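Subject: Re: Reusing old seed packets for the spring swap
Date: October 29, 2026
To: Felwood Garden List

> Do we need to keep the original packets, or are plain envelopes
> okay? I have 49 kinds to bring and most of the packets are torn.

Plain envelopes are fine. Write the variety, the year you saved it and the town on the front, in pencil - ink ran on a lot of them last time.
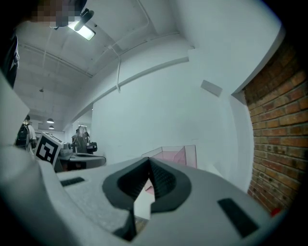
Please keep it to 12 seeds per envelope for beans and squash. Lettuce and poppy can go in by the pinch. If you have a torn packet with planting notes on it, cut out the notes and tuck them inside.

I ordered 200 small envelopes from Stiltevora and can mail some to anyone on the Endlow side of the river.

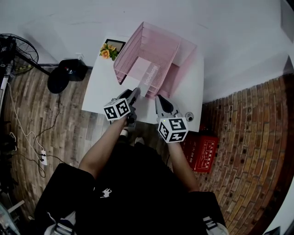

Tomatoes need to be fully dry before they are sealed. Mine take 2 weeks on a plate. Anything that might have crossed should be marked "mixed" so people know what they are getting.

Send me your list before you pack up.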